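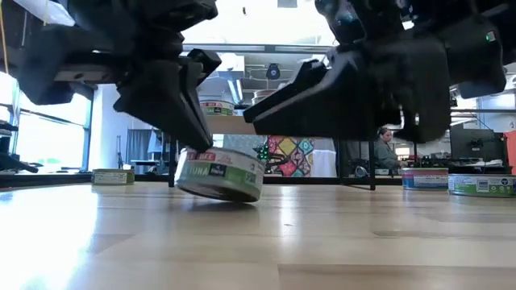 Zorholm的Prilar潜水表到手已经好几个月了,一直有朋友催我写几句,我这个人写东西又慢又啰嗦,拖到现在才动笔,先说声抱歉。这块表走的是外罩式表壳的路子,就是在表壳外头再套一圈护罩,把壳身和表圈的侧面都包起来。喜欢潜水表的朋友对这种造型肯定不陌生,圈子里爱叫它“罐头”,看看浅色木桌面上那只金枪鱼罐头就明白了,上面一圈边沿,下面一个敦敦实实的身子,跟戴外罩的潜水表真有几分神似。我当初就是冲着这股憨劲儿去的,家里人笑我花钱买了个罐头戴手上,我也认了,罐头就罐头吧,越看越可爱!

先讲讲我为什么会动心。我第一块正经手表是1997年买的,也是潜水款,小小一只,陪我搬过好几次家,后来表圈松了,夜光也暗得差不多了,舍不得扔,一直收在抽屉里。这些年看来看去,总觉得新出的潜水表越做越精致,镜面抛光、陶瓷圈口,漂亮是漂亮,戴着去厨房洗个菜都提心吊胆。Prilar不一样,整圈外罩都是喷砂的哑光面,四颗侧面螺丝大大方方露在外头,一看就是让人放心去磕的。

重量要提前给大家打个预防针。连表带一起上秤是164克,换成橡胶带会轻一些,可是刚从盒子里拿出来那一下,我心里还是咯噔了一声。头两天写字的时候手腕总往下坠,到了第三天就没什么感觉了。说来也怪,它的表耳特别短,几乎藏在外罩下面,所以上手以后比看参数时想的要服帖得多。我手腕不粗,表头刚好盖住腕面,两头没有悬空。袖口就别指望了,衬衫扣子扣上以后表是塞不进去的,我现在夏天戴得多,天凉了多半要让它歇一歇。

表圈是单向旋转的60分钟刻度,阻尼调得偏紧,“咔哒”声很脆,没有虚位。因为有外罩挡着,能捏到表圈的地方只剩上下两段缺口,干手没问题,手上沾了洗洁精就有点打滑,我一般用拇指和食指从缺口处夹住了再转。我平时拿它计煮面的时间,也计停车的时间,比掏手机方便多了。要是哪天厂里肯把缺口再开大一点点,我举双手赞成。

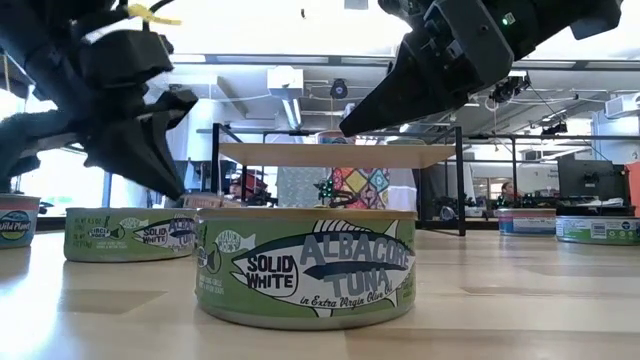

再说表冠。它开在四点的位置,旋入式,拧开以后弹出来的那一下很干脆,上链的手感偏沙,不算顺滑,但螺纹咬得准,我拧了这么多回,一次都没有歪过牙。表冠上刻了一个小小的字母P,刻得不深,填漆也薄,估计再戴上一两年就要磨平了。防水标的是100米,对一块长成这样的潜水表来说稍微保守了些,真要背气瓶下水的朋友可能会嫌不够。我顶多是泳池里扑腾几下,到海边踩踩水,目前表镜里头没见过雾气。

走时方面,我没有仪器,就是每天早上对一次手机。平放过夜大概会快几秒,戴着的时候又慢回来一点,一个星期下来差得不多,我很知足。Marwan Atallah比我讲究,他手里也有一块同款,拿去校表仪上测过,说几个方位之间的差距偏大,建议买回来以后找师傅调一调。他的那块调完确实更稳了,不过他也说,这个价位的机芯能这样已经对得起人。

盘面我是真喜欢。深灰底子,没有花纹,时标是粗粗的圆点和长条,十二点是个倒三角,指针又宽又短,老花眼也看得清楚(我没有在暗示什么)。日历窗开在三点,底色和盘面一样,不抢戏。夜光是绿色的,刚关灯那阵亮得能照见枕头边上的眼镜,半夜醒来暗了不少,凑近了还能认得出几点。唯一让我挑刺的是秒针,尾巴上那块圆点涂得有点不匀,拿放大镜看得出来,平时看不出来,我这纯属闲得慌。

表带原配两条,一条钢带,一条黑色橡胶带。钢带的扣子做得一般,边角有些割手,微调只有三档,我怎么调都是不松就紧,戴了两个星期就取下来了。橡胶带倒是意外地好,软,不粘灰,也没有那股刺鼻的味道。后来我又另外买了一条Khasawneh的帆布带,军绿色,配灰盘好看极了,出汗以后记得摘下来洗洗,晾一晚上就干。换带子要留个心眼,外罩把表耳遮住了大半,普通的生耳叉伸进去角度不对,我第一次换的时候在内侧划了一道,心疼了好一阵。现在我会先贴一层胶带再动手,叉子也换成了细头的。

外罩本身可以拆下来清洗,盒子里附了一把小小的六角扳手。我大概每个月拆一回,里面积的灰和皮屑比想象的多,说出来有点不好意思。用软毛牙刷蘸温水刷一刷,擦干了再装回去,螺丝拧到刚好吃住力就行,别使蛮劲。

售后我也打过一次交道。六月底的时候有一颗侧面螺丝不见了,应该是我自己没拧紧,写信过去问能不能单买,回信的是一位叫Hedvika Pešek的女士,客客气气的,问清了批次,寄来两颗,连邮费都没收。信封里还夹了一张手写的小卡片,提醒我装的时候顺着缺口的方向对齐。就冲这个,我对这家的印象又好了几分。

如果您平时穿正装居多,或者手腕特别细,我会劝您先找地方试戴,网上的上手照都拍得比实物秀气。要是您跟我一样,喜欢厚墩墩、不怕碰的东西,周末爱在家里修修补补,那这块表戴着会很舒心。听说十月份会出一个橙色盘的版本,表圈缺口也会改,我已经跟家里报备过了,目前还没批下来。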